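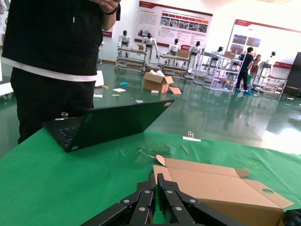

六月，晚上，洗完澡了，头发还没干就坐下来写，怕一睡就忘。拆箱子真是我一年里最喜欢的活，比收到东西本身还喜欢！上午一进大厅我就开始手痒，吃完早饭的困劲全没了。桌上铺着绿布，黑色笔记本电脑开着，旁边就是那只已经拆平的纸箱，浅棕色，几片翻盖全摊开了，其中一片靠右头的地方开着一个圆圆的洞，左边角上还翘起来一小片弧形的舌头。我一眼就看上它了。别人看见的是一张等着进回收的废纸板，我看见的是那个洞，边上圆得很，要我自己拿刀刻，刻一下午也刻不成这样。

当时没好意思马上开口要，先老老实实干活。绿地面是那种亮亮的环氧地坪，什么掉上去都显眼，地上一只箱子敞着口，白色的填充物往外涌，旁边还掉着一片纸板。再往外是几张白纸，一点蓝的碎片，一小块黄的。说乱也是真乱，可我看着就高兴，像过年那天上午的客厅，东西都见了光，谁都还没来得及收。

我的收拾办法从小就没变过：先收软的，再收平的，最后收小的。软的就是填充物，趁它还在箱子口附近赶紧往回塞，一旦有人从旁边走过去带起一阵风，它就满屋子跟着人跑。平的是纸和纸板，纸先捡起来翻一翻，有字的放桌上等人认领，没字的叠一摞。小的最烦人，得蹲下去，用手指一点一点捏，腰会酸，所以留到最后，那时候别的都干净了，蹲下去心里也有盼头。

Woo-jin 说我这个顺序不对，应该先收小的，不然走来走去全踩碎了。我们俩为这个争了好一阵，谁也没说服谁，后来他从那头收，我从这头收，碰头的时候他那边确实比我这边干净一点（写在这里，不告诉他）。

桌上的东西我收得慢。绿布上面放小东西特别好看，不知道为什么，什么往上一搁都显得郑重。电脑后头立着一只小玻璃杯，透明的，另一边还有个更小的玻璃瓶，一根细木棍斜斜躺着，挨着一条白色的长方形的东西。还有一团透明的塑料膜，皱巴巴的。我把膜拿起来，先在手里捏了几下听响声，再压扁了丢掉。玻璃杯我没敢跟别的放一起，单独捧去窗台那边，路上走得像端着一碗满汤。小瓶子也是。我妈要是看见了肯定要说，在家洗碗怎么没见你这么小心。

绿布抖的时候出了点状况。我想一个人抖，两只手抓着角一扬，木屑一样的碎渣全飞到自己裤子上。Mohsin 在旁边看不下去，过来抓了另外两个角，我们喊着口令抖，抖完对折，再对折，折到最后一下两个人越走越近，像小时候跟外婆收床单。外婆收床单的时候总要故意使劲拽一下，把我拽得往前冲，然后她笑。我今天也拽了 Mohsin 一下，他完全没防备，差点撞桌角，愣了一下才笑出来。折好的布摸着厚厚的，比我想的沉，我抱着站了一会儿才舍得放下。

然后布又铺回去了，因为下午还要用。铺的时候我非要把垂下来的边对齐，左右各量一遍，用的是手掌，不是尺子。Mohsin 说差不多就行了。我说不行！差一指头我坐在那儿就会一直看它。

中午去 Bangash 吃的。还是那家的鹰嘴豆，饼刚出炉，烫得拿不住，两只手倒来倒去。Mohsin 说他家里做这个要放更多的姜，下次带一盒来给我们尝，我已经在心里把下次定成下周了。Woo-jin 不太能吃辣，鼻尖上全是汗，还硬说不辣。我们坐在靠门的位置，门一开热气就进来，关上又凉下去，我吃饭的时候脑子里一直在画图：那片有洞的翻盖，朝上放还是立着放？立着的话，洞可以当把手，手指正好伸进去。朝上放呢，可以插一卷牛皮纸，或者把毛线从洞里引出来，线团在里面滚，怎么拉都不打结。我把筷子套当图纸，画了两版，第二版被酱汁滴了，只好叠起来塞口袋里，现在它就摊在台灯底下，一股孜然味。

下午终于开口了。我说，那个拆平的箱子，要是没人要的话，我能不能拿走。Woo-jin 看看箱子，看看我，说你家里到底有多少纸箱。我说这不是纸箱，这是材料。他大概已经习惯了，摆摆手让我拿。Mohsin 更好，他去找了绳子，帮我把翻盖往里收，十字捆好，还打了个可以一拉就开的结，教了我两遍我才学会：绕过去，从底下掏上来，尾巴留长，别拉死。晚上我自己又练了几次，拿桌腿练的，现在会了。

带回家这一路就有点狼狈。纸板捆起来以后还是大，夹在胳膊底下前面顶人后面扫人，上公交的时候我一直在说不好意思不好意思。有个小男孩蹲下来从洞里看我，我也低头从洞里看他，他妈妈拉他，他不走，最后下车的时候还跟箱子挥手。我高兴了一路。

下车先绕去 Clondeo 买胶。家里那瓶 Clakley 的白胶见底了，瓶口还结了一圈硬壳，每次都要拿牙签捅。货架上有大瓶有小瓶，我站了好久，最后拿了小的，理由是大瓶的也会在用完之前就把口堵死，我太了解自己了。胶带拿了一卷 Marberg 的牛皮纸胶带，那种要沾水才黏的，以前没用过，一直听说贴纸板特别服帖。收银台前面摆着打折的拉花彩灯，忍住了。（其实是摸了一下又放回去的，算忍住。）

到家把绳子一拉，结真的一下就开了！在地上铺开纸板，我先什么都没做，就趴在旁边看它。纸板有一股干干的甜味，新的尤其明显，折痕那里摸起来有细细的棱。原来的折痕能用的尽量用，这是我给自己定的规矩，顺着它原来想弯的方向弯，省力，也好看。我大致量了一下书架最下面那层，宽差不多60厘米，所以盒子不能太长，要给旁边的字典留位置。字典不能搬，搬了那层会往一边歪，这书架是我自己装的，有一颗螺丝从来没拧进去过。

裁的时候手特别稳。钢尺压住，刀片换了新的，第一刀只划表面一层，第二刀才下去，切口干干净净，没有毛边。中间那一层波浪形的纸芯露出来，一排小拱门，我每次看到都觉得发明这个的人太聪明了，就是一张纸弯来弯去夹在两张纸中间，轻得要命，又能扛东西。我小时候拿瓦楞纸盖过一整条街，有面包店，有理发店，还有一家专门卖扣子的店，扣子是真扣子，从我爸的旧衬衫上剪下来的，他穿的时候才发现。那条街后来在阳台上放着放着受潮塌了，我难过了好多天。现在想想，理发店的门是能开的，用的就是翻盖原来那条折痕，跟今天是同一招。

翘起来的那片弧形舌头我也留着了，没裁掉。本来想裁的，刀都放上去了，又觉得它翘得挺神气，就让它当个书签插口吧，里面夹便签。洞这面最后决定朝外，立着，当把手。毛线那个方案也没死，另外找时间做一个，家里还有别的翻盖，到时候自己画圆自己刻，刻不圆就刻不圆。

水胶带果然厉害！我一开始水刷多了，滑得到处跑，贴歪了一条，撕下来连着纸板的皮也带下来一层，心疼。第二条只用湿海绵轻轻抹一下，等它有点黏手了再贴，拿勺子背从中间往两边刮，刮完跟长在上面一样。四个角都贴了双层，底上又涂了一遍白胶，拿字典压着。现在字典终于有正经事做了。

写到这里去看了一眼，底还没干透，不许动。手指头上全是干了的胶，一边写一边搓，纸上掉了好多小卷儿。

明天要做的：带一只大袋子去装剩下的填充物，今天塞回箱子里的那些又冒出来一截，看着像没盖好的被子。跟 Mohsin 问一下他那个结叫什么名字。靠墙那几块展板上有红边的照片那块，想凑近好好看看，今天光顾着低头捡东西，路过好几趟都没停下来。还有早点到，趁大家没来，把绿布再对一遍边，下午有人坐下的时候肯定带歪了，我走之前瞄了一眼，右边长了一截，当时抱着纸板腾不出手。

窗户开着，楼下有人在搬东西，胶带撕得刺啦刺啦响。好想下去问问他们箱子还要不要。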